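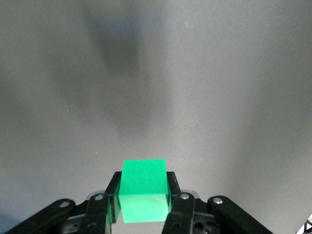
정리수납 이야기방 > 아이방/장난감

제목: 초록 큐브 블록 짝 안 맞는 거 어떻게들 하세요?

콩나물국밥
안녕하세요, 눈팅만 하다가 글 써봐요. 저희 집에 플라스틱 큐브 블록이 한 통 있거든요. 사촌 언니네서 물려받은 건데 처음부터 박스도 없고 설명서도 없었어요. 어제 저녁에 큰맘 먹고 거실 바닥에 다 쏟아놓고 색깔별로 나눴는데 초록색이 문제예요. 어떤 건 진한 초록이고 어떤 건 살짝 비치는 느낌의 밝은 초록이고... 분명히 서로 다른 세트가 섞인 것 같은데 크기는 또 비슷해요 ㅠㅠ
밝은 초록만 따로 세어보니 17개. 이게 한 세트로 맞는 숫자인지 아시는 분 계실까요? 그리고 다들 색깔별로 보관하세요, 아니면 그냥 한 통에 다 부어두세요? 남편은 그냥 부으라는데 저는 그게 영 안 돼요.

두부세모
저희도 비슷한 거 있어요! 혹시 그루누스(Grurnus) 거 아닌가요? 그루누스가 좀 반투명한 느낌이 나고 모서리가 각져 있어요. 저희 집 세트는 한 색에 20개였던 걸로 기억하는데 확실하진 않아요. 그럼 세 개는 소파 밑에 있겠네요 ㅋㅋ

콩나물국밥
소파 밑은 벌써 봤어요 ㅋㅋㅋ 머리끈 여섯 개랑 건포도만 나왔어요. 브랜드는 아무 데도 안 적혀 있네요.

밤고구마파
색깔별 보관 반대합니다. 저도 첫째 때 칸칸이 나눠 담고 라벨까지 붙였어요. 아이가 놀고 나면 그걸 다시 나누는 사람이 누구겠어요. 저죠. 밤 11시에 노란색이랑 연두색 구분하고 있으면 현타 옵니다. 지금은 뚜껑 없는 큰 바구니 하나에 다 넣고, 다섯 살짜리가 혼자 치워요.

서랍장다섯칸
저는 윗분이랑 생각이 달라요. 한 통에 다 부으면 아이가 원하는 색 찾는다고 결국 통을 뒤집어요. 그럼 바닥이 매일 난리... 우리 집은 지퍼백에 색깔별로 담아서 신발 상자에 세워놨는데 쓰는 색만 꺼내니까 훨씬 덜 어질러져요. 아이 성향 차이도 있겠지만 색 분류 자체를 놀이로 하는 시기가 있잖아요. 그때 습관 들이면 괜찮더라고요.

밤고구마파
지퍼백은 아이가 못 열지 않나요? 저희 애는 두 돌 지나서도 한참 못 열었어요. 결국 엄마가 열고 엄마가 닫는 시스템.

서랍장다섯칸
손잡이 달린 슬라이드 지퍼는 잘 열어요. 그리고 엄마 말고 아빠가 닫습니다 저희 집은 ㅎㅎ

귤껍질차
분류 얘기 나와서 말인데 원글님, 초록 두 종류 섞지 마세요. 저는 게커(Geker) 거랑 다른 회사 거랑 섞어서 쌓게 해줬는데 한 변이 아주 조금씩 달라서 높이 올리면 꼭 기울어요. 눈으로는 똑같아 보여요. 진한 거 열 개, 밝은 거 열 개 따로 나란히 붙여놓고 길이를 비교해 보시면 바로 나와요. 하나씩 대보면 모릅니다.

콩나물국밥
와 지금 해봤어요. 열 개씩 붙이니까 진짜 차이 나요! 밝은 초록 쪽이 손톱 두께만큼 길어요. 어쩐지 애가 탑 쌓다가 자꾸 짜증을 내더라니... 감사합니다 ㅠㅠ 이걸 왜 이제 알았을까요.

두부세모
헐 저도 집에 가서 해볼래요. 저희 집도 중고로 두 번 받아서 섞였을 거예요.

문방구옆집
세척은 하셨어요? 물려받은 블록은 표면 매트한 것들이 손때가 은근히 껴요. 저는 빨래망에 넣어서 미지근한 물에 주방세제 풀고 흔들어 씻어요. 그늘에서 하룻밤 말리고요. 지난 8월에 햇볕에 널었다가 빨강이 분홍 비슷하게 바랜 적이 있어서 그 뒤로는 꼭 그늘이에요.

밤고구마파
세제까지 쓰세요? 저는 그냥 물티슈로 닦고 끝인데 ㅋㅋ 입에 넣는 나이만 지났으면 됐다 싶어서요.

문방구옆집
닦아보시면 물이 까매져요... 저는 그걸 봐버려서 못 돌아갑니다.

콩나물국밥
그건 주말에 해볼게요. 빨래망 생각은 못 했네요. 한 알씩 칫솔로 닦을 생각에 벌써 지쳐 있었어요.

귤껍질차
모자란 개수 채우고 싶으시면 올빌(Allville) 중고 코너에 가끔 낱개로 나와요. 저는 개당 500원에 샀어요. 근데 사진만 보고는 초록이 어떤 초록인지 잘 구별이 안 되니까 판매자한테 한 변 길이를 꼭 물어보세요. 안 알려주시는 분들도 많긴 해요.

서랍장다섯칸
500원이면 좀 비싼 거 아니에요? 세트로 사는 게 나을 수도 있어요. 에체바리아(Echevarría) 큰 통이 402개짜리인데 거의 새것을 동네에서 싸게 데려왔어요.

밤고구마파
402개를 색깔별로 나누신다고요...? 존경합니다.

서랍장다섯칸
한 번만 나누면 된다니까요 ㅋㅋㅋ

콩나물국밥
중간보고 드려요. 진한 초록은 친정에 두는 장난감 통으로 보내고 밝은 초록은 집에 두기로 했어요. 다른 색도 열 개씩 대봤는데 파랑도 섞였더라고요. 보관은 일단 슬라이드 지퍼백으로 가보고, 제가 밤마다 분류하고 있으면 바구니로 바꾸려고요. 노랑은 내일 재볼게요, 아이가 하나를 쥐고 잠들어서 지금은 개수가 안 맞아요.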